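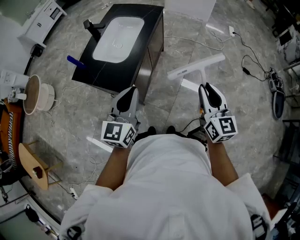 Writers and artists wanted - Brerkurham, small press comics anthology, issue 12

OK so we're open again. Issue 12 of Brerkurham is go and we need people. Black and white, SF/horror/odd stuff, same as ever. If you've been in before, yes you can send again. If you've never had anything printed anywhere, also fine, half of last issue was first timers.

What we need:

Scripts. One-offs, five pages max. Twist endings OK if the story still works when I guess the twist on page two. Please no vampires this time, we are full up on vampires till the end of time.

Artists. Sequential pages, not just pin-ups. Send three pages where people talk to each other and walk through doors. Inks matter more than pencils to us as we print on cheap paper and grey wash turns to mud.

A letterer. Really need a letterer. The last one moved on after issue 11 and I did the final two strips myself and it shows, sorry to everyone who wrote in. Digital or hand, don't mind.

Someone to write the Aneo recap page. Aneo is our one continuing strip, been going since issue 3, and new readers are lost. One page of text, who's dead, who's back, which moon is which. You'd get the full run as PDFs to work from. 200 words, maybe a bit over.

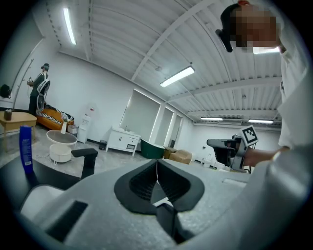
Also a cover. Theme is "The Schouten Verdict", which is the lead strip, a courtroom thing set on a prison barge. Portrait, full color, leave the top quarter clear for the logo. People always forget the logo. Rough first please, dont send a finished painting.

Money: $12 a page for art, $29 flat for the cover, scripts get two copies and our thanks. I know. Issue 11 sold 613 copies, best yet, and nearly all of it went to the printer and on postage. You keep all rights to your work, we just get to print it first.

How to send: pitches for scripts, not full scripts. One paragraph, tell me the ending. Art as low res JPEGs or a link to a page I can open without signing up for somthing. Put ISSUE 12 and the job you want in the subject line. Use the contact form, the old email bounces.
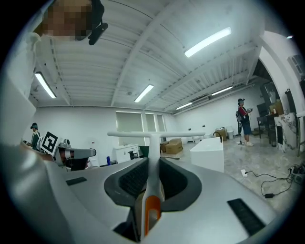
Gripper in hand, white sleeve at left

Deadline for everything is 8/1/21. Cover roughs sooner if you can. Finished pages due a few weeks after you hear back, book out in December, table at the Akstead mart if they give us one again.

Will try to answer everybody. If you hear nothing in a month nudge me, it went in the spam.

Back issues 7 to 11 still in the shop if you want to see what we print. 1 to 6 long gone, please stop asking.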